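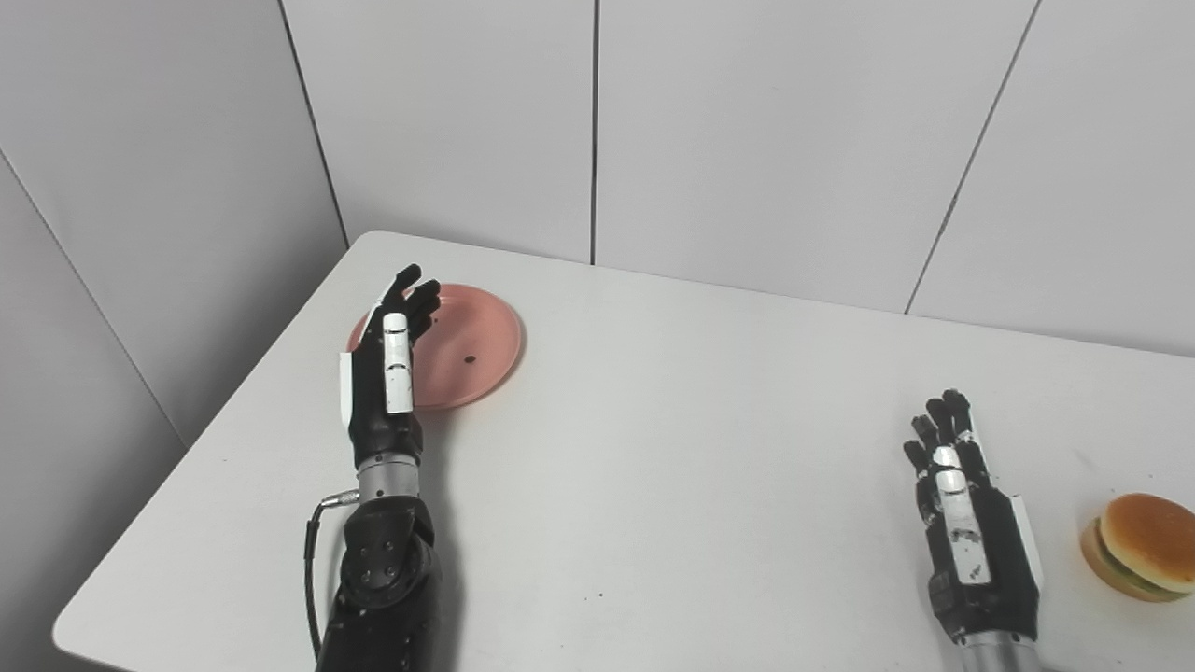 Which pension planning tool should a small office choose if it has no actuary of its own? For our office in Toledo it was Dolel, and after five months with it I would choose it again, with some complaints.

Reviews > Office Software > Retirement Plans

Dolel is made by Isemari. It takes your employee list and your plan rules and shows what the plan will owe in later years. We are a small machine parts company and our plan covers four different groups of workers, each with its own retirement age. Before, I kept all this in one big spreadsheet, and I was always afraid to touch it.

The setup took me two evenings. The import screen is strict with birth dates and it refused my file until I changed every one to the same format. After that it went smoothly. I like very much the page where you change the interest rate and see the new total at once. The yearly statement for each employee is also clear, and my coworkers understood it without calling me.

The price is $1,625 per year, paid in advance. It is not cheap for a company of our size, but one visit from our former consultant cost us more.

Now the complaints. The help pages use many terms which they do not explain, for example "normal cost", and I had to learn these in other places. The printed report has very small letters. Also, the program cannot handle a worker who left and came back, so I must enter this person two times and correct the sum by hand.

I tried Worden too, in the free trial. It has nicer charts, but it allows only one retirement age per plan, so for us it was no use.

I give Dolel 4 out of 5.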